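Trarkeo共享工坊发布“Duko”手持夹爪自制项目阶段成果

2024年5月1日，Trarkeo共享工坊正式对外发布手持夹爪自制项目“Duko”的阶段成果。该项目由工坊会员Shewit Berhe主持，于2月立项，旨在以家庭和小型工坊现有的工具条件，完成一套可用于织物抓取练习的手持式夹爪，并向会员开放全部图纸与装配说明。

Duko采用双指对称连杆结构，主体为黑色部件，侧面设三角形镂空，以圆形销轴连接。项目组将床品、毛巾、衣物等柔软物品列为本阶段的主要操作对象。与外形固定的硬质物品相比，织物在堆叠状态下边界不清、层次交错，对指尖的闭合位置和操作者的进入角度均有较高要求。
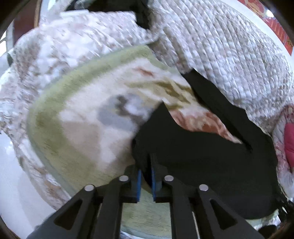 图片来源：Trarkeo共享工坊／Duko项目组

据项目组介绍，夹爪指尖的内侧衬垫为独立件，磨损后可单独更换，无需拆卸连杆。整套夹爪共有13种零件，图纸已统一编号。初次参与装配的会员在指导下最多需20小时即可完成切割、打磨、装配和调试。零件加工均在工坊公共设备上进行，板材由本地材料商Drodico供应，装配夹具则由会员小组Moges设计制作。

Shewit Berhe表示：“我们希望会员在家中也能继续这项工作。卧室里的一床被子、一件叠起的衣服，都可以成为检验夹爪的材料。图纸公开之后，我们尤其期待收到关于指尖形状和握持手感的修改意见。”

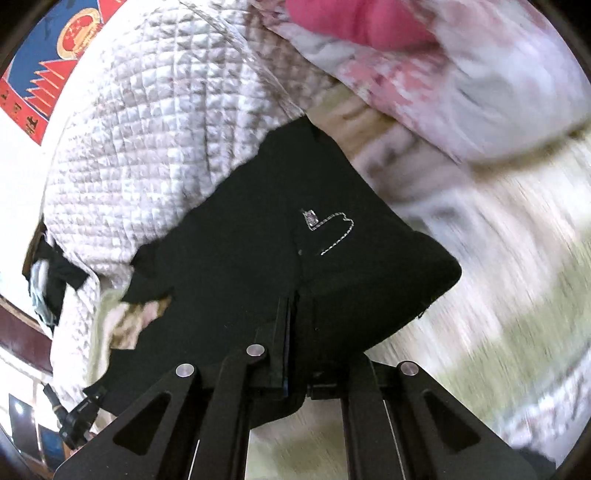 深色薄织物的抓取是下一阶段的重点课题。此类面料褶皱不易辨认，带有装饰线迹的衣物还须避免指尖勾挂。项目组计划对指尖边缘的倒角尺寸作进一步调整，并就不同厚度的面料分别制定夹持记录表，供会员在练习中统一填写。

工坊同时公布了配套文件目录。现有技术文件共57页，内容包括零件图、装配顺序、销轴配合公差及日常保养要求。会员可在工坊服务台登记后领取纸质版本，亦可通过会员系统下载。非会员如需参与装配，须先完成工坊安全培训，并由一名正式会员陪同使用设备。

Trarkeo共享工坊将于近期开设2期装配课程，报名办法及材料费用以工坊公告为准。有意提供场地、材料或技术支持的单位，可与Duko项目组联系。

关于Trarkeo共享工坊
Trarkeo共享工坊为会员制公共制作空间，设有木工、金工及电子装配区域，面向个人制作者和家庭用户提供设备使用、技术培训与项目支持服务。

新闻联络：Trarkeo共享工坊对外事务组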